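**Dirunus arm kit, second build. Worth the upgrade?**

**cormac_f**
Finished my second Dirunus kit on Wednesday night and I'm rapt with it! Paid $865 for the version with the metal-gear servos, and the moves are so much smoother than my first one. Anyone else running a pair?

**kcusi**
Nice! Which gripper did you go with, the long fingers or the stubby ones?

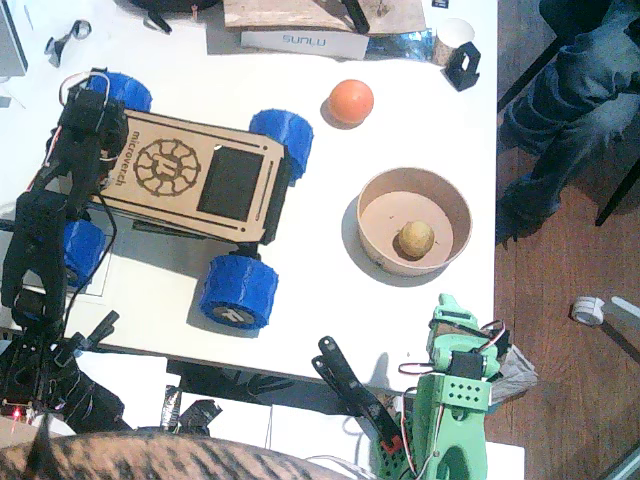
**cormac_f**
Long fingers, every time. The stubby ones are stronger, but I kept bumping whatever sat next to the thing I wanted. On my table I like a mix of shapes, and an orange ball beside a paper bowl is a good test of any gripper, as you need reach for one and a gentle angle for the other. I'd print the body in a bright colour too (mint green is great), it's so much easier to see the rows of holes when you're hunting for a screw.

**Lalit R**
Have to disagree on the long fingers. Mine flex at the tips with anything heavier than a mandarin. Went back to stubby after 2 weeks and haven't looked back.

**kcusi**
Did you print yours, Lalit, or use the ones in the box? The boxed set felt a bit soft to me.

**Lalit R**
Boxed. Fair point, I'll try a stiffer print.

**k_makori**
$865 still seems steep. The Yupanqui kit was $800 last time I looked and it includes a power supply.

**cormac_f**
True, but the Yupanqui manual nearly finished me off! Dirunus labels every servo lead. Lalit, I'll post my finger settings tonight if you want to give them a go.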